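Clallura Large Powder Brush: two months in

I've been doing my own face for weddings, school concerts and one very long ferry crossing for most of my adult life, and until this spring I did all of it with the brush that came free with a compact. You know the kind. It sheds on your cheeks, it smells a bit like a garage, and it leaves a stripe of powder that you then spend five minutes rubbing away with your fingers.

So I finally bought a proper one, the Clallura large powder brush, which cost me $37 from Kidora with shipping included. I hesitated over it for weeks. That is a lot of money for one brush! But I use powder every single day, and I've spent more than that on lipsticks I wore twice.

The first thing I noticed was how much powder it doesn't pick up. My old brush grabbed a great clump and dropped it all in one place. With this one you touch the tips to the powder, tap once on the rim, and it goes on so thinly that the first morning I thought I'd missed the pan altogether. Then I looked in the hall mirror and my forehead was matte. I went back for a second layer on my nose and chin and it still didn't cake.

I press more than I sweep these days. Sweeping is quicker, and fine if you're late, but pressing the brush down and rolling it a little keeps the foundation underneath where you put it. My sister Margus Grigaitė taught me that (she did theater makeup for years) and I ignored her until I had a brush soft enough to try it with.
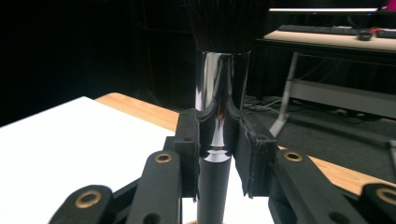
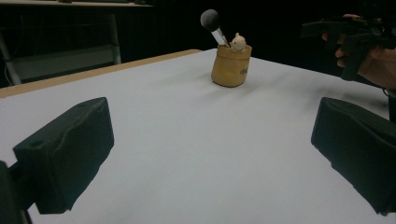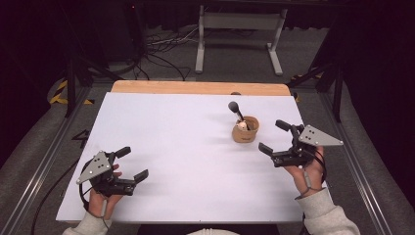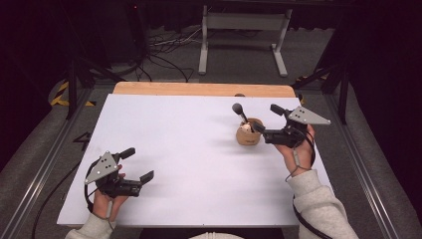 Blush is where I'd stop you. I know people use one big brush for everything, and I tried, on a Tuesday when I couldn't find my small one. I got color from my cheekbone to my ear. For bronzer it's lovely, especially down the neck and across the collarbones in summer, but anything that needs an edge wants a smaller head. I'm still using my Lill angled brush for that and I have no complaints about it.

Washing. I do mine every second Sunday, more often in hot weather. Lukewarm water, a small drop of baby shampoo in my palm, swirl, rinse with the bristles pointing down, and repeat until the water runs clear. Then I squeeze it in a towel, pull it back into shape and lay it on the edge of the bathroom shelf with the head hanging over. Leave it overnight, it's too thick to dry in an afternoon. I lost three hairs in the first wash and have not seen one since, and it fluffs right back up.

Please don't stand it in a cup to dry. I did that with my last good brush and the head came off in my hand in a hotel bathroom, with 125 guests waiting downstairs for the toasts to begin.

Things I'd change: it doesn't come with any kind of cover, so it gets squashed in a makeup bag. I roll mine in a clean washcloth for trips and that works well enough. And it's big. If you have a small face or like those tiny round compacts, the head won't fit inside the pan and you'll be tapping powder off the lid. With loose powder I tip a little into the cap and go from there, and for that it's perfect.

I've read that some people own 2 of these so there's always a dry one ready, and a month ago I'd have rolled my eyes. Now there's a second one in my cart, waiting for the next time Kidora does free shipping. My daughter has already asked whether she can have the old one. She can't, but I'll let her borrow it for the spring dance.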